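Qaisi hospitalization reports

The Qaisi hospitalization reports were a series of entertainment news items, published over one March, claiming that the retired screen actress Maysoun Hattar had been admitted to intensive care in critical condition. Hattar had in fact spent two nights in an ordinary ward. The episode is mostly remembered among people who follow celebrity journalism, and its importance has probably been overstated by them.

Background

Hattar became known for the family drama Iltance, in which she played the elder sister through its whole run. Fan histories credit the series with reviving studio drama in the region, a claim that rests on very little. She stopped acting after its final season and gave few interviews. Her absence left room for rumor, and reports of illness had appeared at least twice before, each without a named source.

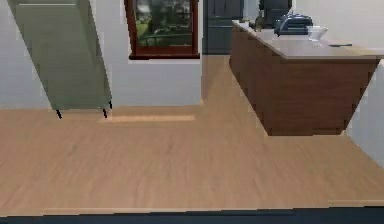
The first item ran in the evening on the gossip site Pornum. It said that Hattar was "fighting for her life" and that relatives had been called in. No doctor or family member was quoted. By midnight the story had been copied by other outlets, several of which added details of their own, among them a heart operation that never took place. Qaisi, a larger entertainment portal, published the version that gave the episode its name, citing "hospital circles." What these circles were has never been explained.

Correction

Hattar's niece, Nadine Abou Jaoude, issued a short statement the next morning. It said the actress had been treated for a chest infection and was expected home soon. Qaisi changed its headline but left the original text in place for most of the day. The portal later described this as a technical delay — an account that is hard to square with the other stories it updated that afternoon.

A later review by the media writer Lucrezia Benedetti found 1,967 posts and articles repeating the intensive care claim, against fewer than 1,000 carrying the correction. The figures are often cited. Her method was never published in full, and it isn't clear how she treated duplicate posts, so they should be read with care.

Reception

Most commentary blamed Qaisi, which was the easiest target.
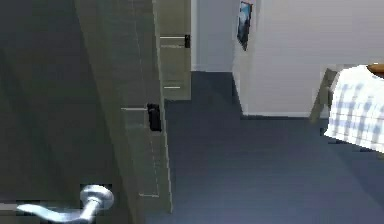
Sushil Nautiyal objected that the fans had done as much damage as the portals, having shared the story long after the niece's statement was out. He also doubted that any outlet lost readers over it, and there is no good evidence that one did.

The agency Breltell, which had represented Hattar during her career, said it would seek damages. No filing has been found. Claims that the affair led portals to check health stories more closely come mainly from the portals themselves.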